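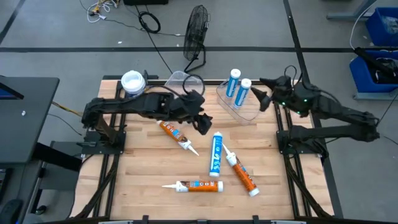

Throw out the hesitant ones, Meriem Bouzid said, and keep the ones with mistakes in them, as long as the mistake gets fixed before the end of the episode. A dropped tube was fine. A dropped tube picked up again was better than fine. What she didn't want was an arm hanging over the table while the person behind it made up their mind.

I asked how long counted as hesitant.

She said I would know, and then, because it was my second week, she said two seconds.

I wrote it on the protocol sheet. The sheet was taped to the desk and had been through several hands. Item 3, Place tubes at varied angles. Item 4, Do not always begin with the nearest tube. Item 6 was crossed out. Under item 11 I put, Discard if idle over 2 s, and my initials.

The task was called Prusach, after the town the client was in. Every task at Tromano was named for a place so that we could talk about it at lunch. Prusach was caulk tubes into a clear bin, upright, nozzle up, either arm, any order. Before each episode I scattered the tubes by hand. Then I took the controllers, pressed the left pedal, did it, and pressed the right pedal. An episode ran under a minute if I was fresh. Each one went into Cantero with a start time, an end time, an operator number and a field for comments, which hardly anyone used.

My operator number was 7.

The difficulty with the tubes was the nozzle. If the gripper took the tube near the middle, the base swung and you could tip it upright against the wall of the bin. If you took it too high, the base dragged on the wood and the tube rotated out of your grip. There was a correct place to close the fingers, a little below the center of the label, and I got to where I could find it without looking for it. The trouble was that I could find it and still not close. The arm would be over the tube, lined up. I would hold it there. Then I would close.

I didn't know I was doing this. Cantero knew, because Cantero kept joint velocities, and on the Wednesday Meriem put my plots up next to the plots for operator 4. Operator 4's velocity curve went down to the grasp like a ball rolling into a bowl. Mine went down, ran flat, and dropped again. The flat part was 0.9 seconds. It was there in every episode she opened.

"It's under two," I said.

"It's under two," she agreed.

She left the plots on the screen when she went back to her desk. I closed the window and scattered the tubes again.

By the end of that week there were 482 episodes accepted for Prusach, most of them mine, since operator 4 had been moved to folding. Meriem started the training run before she left. The model was called Zerow. It was always called Zerow, with a suffix for the date and another for whatever she had changed. She had been working with versions of it for longer than I had been at the company, and when she talked about an old one she used its suffix, the way you might refer to a bad winter by its year.

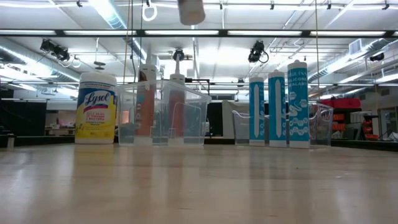
Last modified: 2021-06-14

The run finished over the weekend. On Monday we set out the bins and she had me scatter the tubes, on the theory that I was the distribution. I stood back behind the tape line on the floor. She pressed the key.

The right arm went out over the first tube and lined up a little below the center of the label. It stopped.

It stayed stopped long enough for me to look at Meriem, who was looking at the arm. Then it closed the fingers, lifted, swung the base down into the bin and let go. It was a good placement. It went to the second tube and did the same again, including the stop.

"Two point six," she said, reading it off the log.

"I never did two point six."

"No."

She explained it while the arm worked. Zerow saw a short history of frames and joint positions. During my pause, one frame was much like the next. From inside the pause there was nothing to say how much of it was already over, so the likeliest thing to do next was whatever had been done last, and what had been done last was nothing. Eventually some noise in the reading pushed it out the other side. A small pause in the data came back as a larger one in the policy. It was a known effect. She had seen it with other operators, though usually it was in random places and this was very regular.

The third tube took around 4 seconds. I found I was breathing through my mouth.

I asked if she wanted the episodes cut. It could be done with a filter. You find the flat parts and drop the frames, and the arm goes down to the grasp in one movement, as if I had never stood there. She said yes, she would do that, it was a few lines. She would keep the original set too, under its own name. She asked me for the name and I said I didn't mind.

"Do you know what you're waiting for?" she said. "When you do it?"

I said I thought I was checking.

"Checking what?"

The arm was over the fourth tube. From where I was, I could see it was lined up. There was no part of the grasp left to decide. I tried to remember being there with the controllers in my hands, and what I remembered was that once you close the fingers the tube starts to move, and up to then it is exactly where you left it.

"That it's the right one," I said.

"They're all the right one," Meriem said. "You have to put all of them in."

She wrote something in the comments field. The fingers closed, the tube came up, and the arm carried it to the bin.

In the afternoon she ran the filter and started training again, with 9 added to the end of the suffix. I recorded new episodes while it ran. I had decided to count in my head and close on one. For the first dozen it worked, and the plots came out close to the ones operator 4 used to make. Then I stopped counting, and I didn't look at the plots until it was time to go home.

I crossed out 2 s on the sheet and wrote 0.5 s over it. Under it there was room for one more item, so I asked Meriem if she wanted anything added. She had her coat on. She said to wipe down the grippers.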